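Zorkeo-Pokal

Der Zorkeo-Pokal (bis 2003 Stadtpokal Anberg, umgangssprachlich »der Zorki«) ist ein Fußballwettbewerb für Amateurmannschaften aus Anberg und den umliegenden Gemeinden. Er wird jährlich im Frühjahr ausgespielt und endet im April mit einem Endspiel auf dem Sportplatz an der Gutura, einem Bach, der mehr Bälle des Wettbewerbs gesehen hat als mancher Torwart. Namensgeber ist der Getränkehändler Zorkeo, der seit 2004 die Trophäe, die Bandenwerbung und einen Teil der Schiedsrichterkosten bezahlt.

Geschichte

Der Stadtpokal entstand 1971 als Ersatz für ein Freundschaftsspiel zwischen dem TSV Anberg und dem SC Gutura, das wegen mangelnder Freundschaft nicht mehr angesetzt wurde. Die erste Austragung umfasste vier Mannschaften. Sieger war der TSV Anberg, der im Halbfinale ein Freilos hatte, weil der Gegner zum falschen Platz gefahren war. Eine Wiederholung wurde beantragt, vom Spielausschuss jedoch mit Hinweis auf die gut lesbare Einladung abgelehnt.

In den achtziger Jahren wuchs das Teilnehmerfeld auf sechzehn Mannschaften. Prägend war in dieser Zeit die Trainerin Hildegard Thiele, die den SC Gutura zwischen 1983 und 1989 in fünf Endspiele führte und vier davon verlor, drei im Elfmeterschießen. Ihr Nachfolger ließ im Training keine Elfmeter mehr schießen und gewann den Pokal im ersten Anlauf.

Mit dem Einstieg des Sponsors änderte sich der Name. Der Vorschlag, auch den Bach umzubenennen, wurde von der Gemeinde nicht weiterverfolgt.

Modus

Gespielt wird im K.-o.-System über zweimal 45 Minuten. Eine Verlängerung findet nur im Endspiel statt; in den früheren Runden folgt auf ein Unentschieden sofort das Elfmeterschießen. Unterklassige Mannschaften haben Heimrecht. Was als unterklassig gilt, regelt ein Anhang der Durchführungsbestimmungen, der länger ist als die Bestimmungen selbst und seit 1998 auf eine Liga verweist, die es nicht mehr gibt.

Das Startgeld beträgt 2 Kästen Mineralwasser je Mannschaft. Ob stilles Wasser zulässig ist, wurde mehrfach erörtert.

Endspiel 2019

Am 25. März 2019 legte der Spielausschuss fest, dass das Endspiel jenes Jahres erstmals unter Flutlicht stattfinden sollte. Von den vier Masten leuchteten am Spieltag drei. Der TSV Anberg und der FC Kostiuk, eine aus der Belegschaft der gleichnamigen Maschinenfabrik hervorgegangene Mannschaft, einigten sich darauf, in der Halbzeit der Verlängerung ein weiteres Mal die Seiten zu wechseln, was in den Regeln ohnehin vorgesehen ist. Kostiuk gewann 3:2. Das entscheidende Tor fiel in der dunklen Ecke und wird im Spielbericht als »vermutlich Kopfball« geführt.

Die Zuschauerzahl von 485 ist bis heute der Rekord des Wettbewerbs. Der TSV Anberg führt in seiner Vereinschronik 200 Zuschauer an, nachdem er die Anhänger des Gegners abgezogen hat. 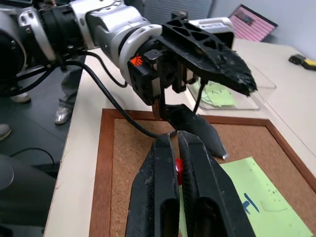

Roboterarm mit schwarzem Greifer über einer Korkfläche

Trophäe

Der heutige Pokal ist ein Wanderpokal aus Zinn mit zwei Henkeln, von denen einer nachträglich angelötet wurde. Sein Vorgänger gilt seit der Siegesfeier 1996 als verschollen, wird aber regelmäßig in Anberger Kellern vermutet. Drei Titel in Folge berechtigen dazu, die Trophäe zu behalten. Dem SC Gutura gelang dies von 2009 bis 2011; er gab den Pokal nach Einsicht in die Versicherungsbedingungen zurück.

Rekorde

Rekordsieger ist der TSV Anberg mit 14 Titeln, nach eigener Zählung 15. Die Differenz geht auf das Jahr 1978 zurück, in dem das Endspiel wegen Hochwassers beim Stand von 1:0 abgebrochen und nie nachgeholt wurde. Die meisten Einsätze als Schiedsrichterin im Endspiel hat Ilse Voß mit sechs. In diesen Partien sprach sie zusammen einen Platzverweis aus, und zwar gegen den Stadionsprecher.

Der höchste Sieg ist ein 17:0 des FC Kostiuk in der ersten Runde 2014. Die unterlegene Mannschaft trat mit acht Spielern an und bestand auf der vollen Spielzeit.

Rezeption

Zum 40-jährigen Bestehen erschien eine Festschrift mit einer Auflage von 175 Exemplaren. Sie enthält sämtliche Endspielergebnisse, mit Ausnahme derjenigen von 1992 und 1993, die auf derselben Seite gestanden hätten wie eine Anzeige der Metzgerei.

Siehe auch

SC Gutura
TSV Anberg
Liste der Sportplätze in Anberg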